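Search this site
Enter keywords Go

Print this page | E-mail this to a friend

FOR IMMEDIATE RELEASE

Skulten Winter Carnival Brings Back the Grown-Up Spelling Bee, and Yes, You Can Bring Snacks

SKULTEN - It's Carleen Pryor again, writing to you from my kitchen table with the carnival binder open and a cold cup of coffee next to it. I've been handling the announcements for the Winter Carnival for a while now, and this is the one I look forward to sending out most, so bear with me if I go on a bit!

The Grown-Up Spelling Bee is back this February. We skipped it last year when the furnace at Zalewska Hall quit on us, and I heard about it everywhere I went. I heard about it at the post office. I heard about it at the dentist, with my mouth full of cotton, when I couldn't even defend myself. So it's on the schedule, the furnace is new, and we're opening the whole carnival week with it on Wednesday night at 7 o'clock sharp. Doors open at 6:15 if you want a decent chair.

For anybody who hasn't been, teams of two spell together. You get the word, you get a few seconds to whisper to each other, and then one of you has to say it out loud into the microphone. You can switch off or let one person do all the talking. Married couples are allowed to enter, although I've watched a few of them drive home in silence afterward and I'd suggest signing up with a neighbor. 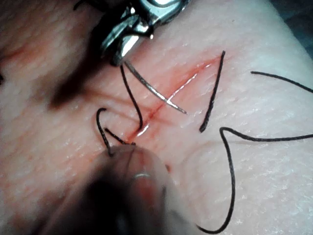 A curved needle over a cut in a practice pad.

It costs $35 a team, and that gets you both in the door, a slice of pie each and a number to pin on your shirt. If you're only coming to watch, it's whatever you want to drop in the coffee can. The hall seats 122, and the fire marshal means it, so please don't show up at five after seven with your whole bowling league and expect me to work a miracle.

The money goes to new skates for the loaner bin at the town rink. If you've been down there lately you know what shape those skates are in. My nephew got a pair last month with one brown lace and one that used to be a shoelace off a work boot. At the last bee we raised around $600, and I'd love to beat that. The skates get picked up and put to use before the ice goes, so your money won't be sitting in an envelope until next winter.

Now, the pie. Detska Bakery is doing the pies again, bless them, and they've told me there will be apple, cherry and a sour cream raisin that I'm going to hide a piece of before anyone gets there. If you want to bring your own snacks to share you're more than welcome, just put your name on the bottom of the dish. I still have three casserole lids in my hall closet from two carnivals ago and I'd like to see them go home. One is blue, with a chip in the handle. Call me.

Music before the bee and during the break will be by Vuvus, the accordion and fiddle bunch who played the street dance last summer (the one where it rained and people kept dancing anyway). They've promised me some polkas and a waltz or two, and they've also promised to keep quiet while people are spelling. We had a little trouble with that one year, when the drummer of a different band did a rimshot every time someone missed a word. It was funny the first couple of times.

A few rules, so we don't have to argue about them on the night. You can ask to hear the word again, and you can ask for a definition or for it to be used in a sentence. Once you've said a letter, you've said it. Phones go in the basket at the end of the row. No mouthing letters from the audience, and you know who you are. The judges' dictionary is the big red one from the library, and if a word has more than one spelling in there, we'll take any of them.

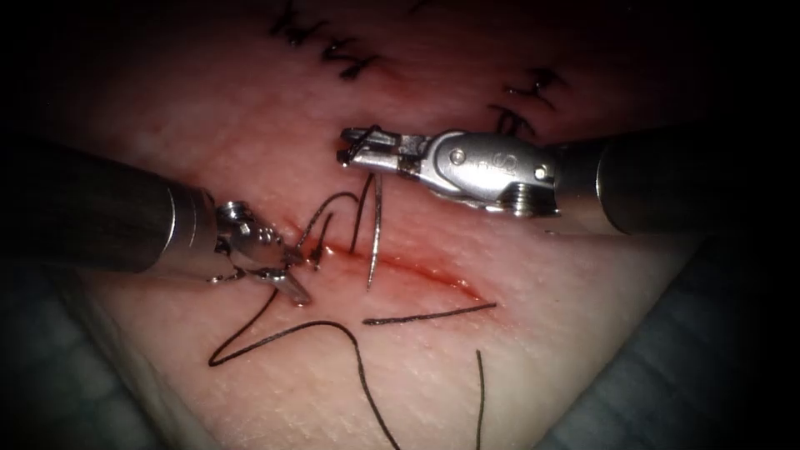 The word list stays sealed until we start. I typed part of it myself, which is why I can't be on a team this year, and I'm a little sore about it. I can tell you the first round is pretty gentle, everyday words you'd see in the newspaper or on a soup can. It gets harder after the pie. At the last bee we went nineteen minutes on the final two teams, and then it all came down to "rhododendron," which half the room has growing beside the porch and none of us could have spelled either.

Winners get the trophy, which is the bowling trophy with the bee glued on top, to keep on their mantel until next year. It's been at the hardware store counter since the last time, and they've been nice enough to dust it. There's a prize for best team name too, picked by applause. Please keep it clean. Kids come to this.

Speaking of kids, the children's bee is a separate thing on the Saturday morning of carnival week, at 10 o'clock in the same hall, and it's free. So are the cocoa and the snow painting out back, as long as we have snow. The full carnival schedule will be up on the board outside the hall and in the window at Detska Bakery.

To sign up a team, stop by the bakery and fill out a slip, or catch me at the hall any weekday evening while I'm untangling the lights. Put down both names and your team name, and let me know if one of you needs a seat near the front or has trouble with the steps, so we can put you by the side door. You can pay when you sign up or at the door.

I could also use a hand setting up chairs on Wednesday afternoon, starting at 3. If you've got a truck and a strong back, I'd be tickled to see you, and there may be an early slice of pie in it for you.

See you at the bee!

Media contact: Carleen Pryor, Skulten Winter Carnival, at Zalewska Hall

# # #

Print this page | E-mail this to a friend

Contact Us | Copyright Skulten Winter Carnival. All rights reserved. | Back to top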